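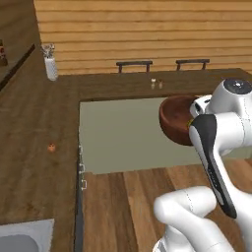
Barngate Tenants' Forum > Building Services > Shared kitchen hours

svenckus_office
Posted 14/07/2022
Residents are advised that the shared kitchen on the second floor will close at 10 p.m. beginning in September. The change follows 14 written complaints about noise. Comments may be left in this thread.
Sigita Venckus, Residents' Office

Unit342
I wish to register an objection. Several of us work late shifts at Skeltcombe and do not return before 10:30. The lease states that the kitchen is available "at all reasonable hours."

quiet_on_two
The lease also requires quiet after 10. My bedroom shares a wall with the dish cabinets, and I fully support the closing time.

Unit342
Cabinet noise could be addressed with felt pads. A set of 40 costs very little.

m.harrow
I would ask the office to consider a trial period. Eleven p.m. on work nights seems fair to both sides — the laundry room already follows that schedule.

quiet_on_two
The laundry room is in the basement. I do not consider the two comparable.

svenckus_office
Thank you for these comments. The office will review the 11 p.m. proposal and price the felt pads. Late-shift residents should send their work schedules to the front desk.

Unit342
Mine has been sent. Please confirm receipt.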